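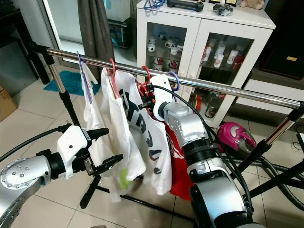 A hanger is about the easiest thing in a wardrobe to grip, so a kit that can only manage hangers has been set a soft exam, one reader of our draft objected. We agree in part. The supplier's brochure for the Kikeck garment kit speaks of "complete wardrobe handling", and hanging clothes on a straight bar falls well short of that phrase. We kept the task all the same. It is the one Cornbridge shows to buyers, and a product should at least manage its own demonstration in somebody else's room.

4.2 Rack handling

The trials used two arms with two-fingered grippers, facing a rack on a tiled floor in a furnished room at our Brirnwood site (Figure 1, both views). The room was left as a household would leave it, with a glass-fronted cabinet behind the rack and a vacuum cleaner on the floor. The garments were ordinary ones, among them plain and printed T-shirts, on plastic hangers of mixed colours. Cornbridge had asked for matching hangers, and we declined; few homes own a matching set.

We scored each attempt with the Gunawan sheet, which asks whether the hook ended up over the bar, whether the garment was still on its hanger, and whether its neighbours had been disturbed. The brochure's own success rate covers only the first of these. On that measure the kit completed 44 attempts. On all three, the number falls to 17. Most of the gap comes from garments that went up twisted, and a buyer would have to straighten those by hand. A polo shirt with a collar is a fair test of the point, as the hanger can be held firmly at the neck 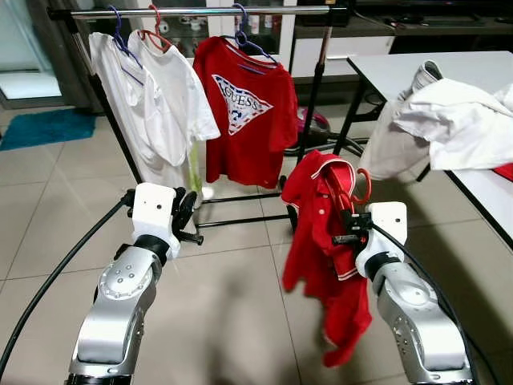 while the cloth below it does as it likes. The kit's software follows the hanger and has no model of the fabric, and no setting in the menus we were given changed this. Cornbridge described the matter as "cosmetic". We do not think a customer paying 2612 pounds for the kit, arms excluded, would use the same word.

Two further cautions apply. The recovery routine, advertised as automatic, needed a person to press resume in six of the attempts, and we have counted those as failures. We also tested one unit only, with the software as delivered in March. A later release may do better, but the release notes we have seen mention speed and say nothing of cloth.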